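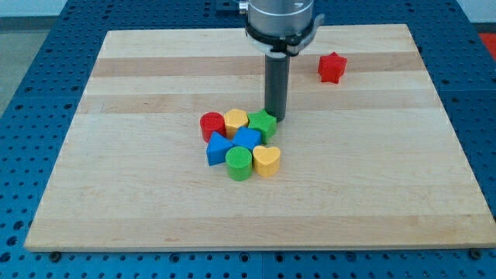 What Is Zarmeena Gilani Worth? Pick a Number

Search for Zarmeena Gilani and the first thing the internet wants to tell you is how much money she has. One site says $5 million. Another says $16 million. A third gives both figures, two paragraphs apart, and gets her birthplace wrong in between.

Gilani founded the kitchenware label Zusden and sold part of it to Talach, a private company that has never published the price. So where do the numbers come from?

I asked Atif Durrani, who used to write celebrity profiles for a content shop called Custumach. He was paid by the page and says he turned out about 1,000 of them. "You looked at what the other sites had and went a little higher," he told me. "Higher got more clicks."

No tax records, no filings, no phone calls. Debt never came up, and neither did the business partners who own the rest of the company.

Gilani's spokeswoman, Amna Lashari, wouldn't give a figure. She did say that two of the sites had been asked to fix the birthplace. One of them changed it to a different wrong city and left the $16 million alone.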